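Tuva Hovland gets excited about bowls. Ask her which ones she likes best and she has to think about it, and then she names all of them.

"I love a mixed stack," she says. "Every pattern for itself - zigzags, flowers, stripes - and somehow they sit together fine!"

She joined our Prenine kitchen group last June, and dishes were her thing from day one. Her rule for putting them away is short: plates go in first, flat on the bottom, and the bowls ride on top. A plain plastic bin beats a cardboard box any day, she says. "You can wipe it out, and you can see what you've got."

Does she match sets? "Never. I had 17 matching pieces once and I was bored in a week."

Rūta Grīnberga, who shares the counter with her, is a convert. "I used to look only at the inside of a bowl," she says. "Tuva turns them over. The underside can be the best part, all those fine lines running out to the rim."

And the one dish Tuva would never give up? "Anything with watermelon on it. It's summer on a plate - even in the rain."

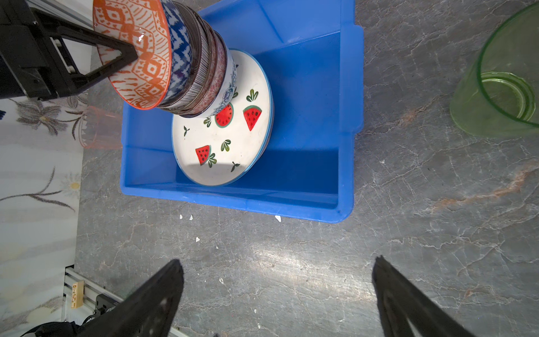
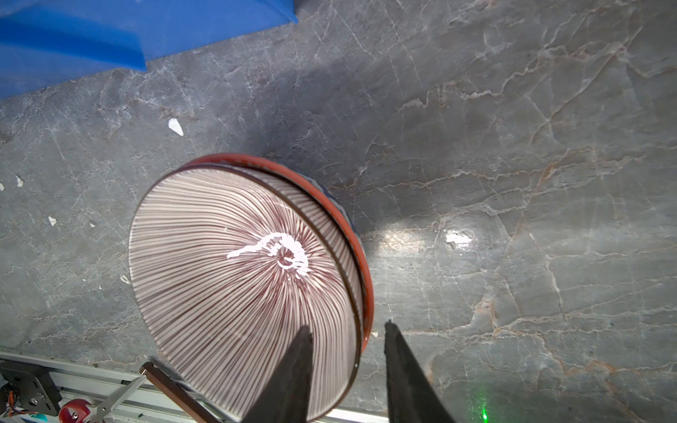
Prenine Kitchen Group | Bowls and a blue bin on the marble-look counter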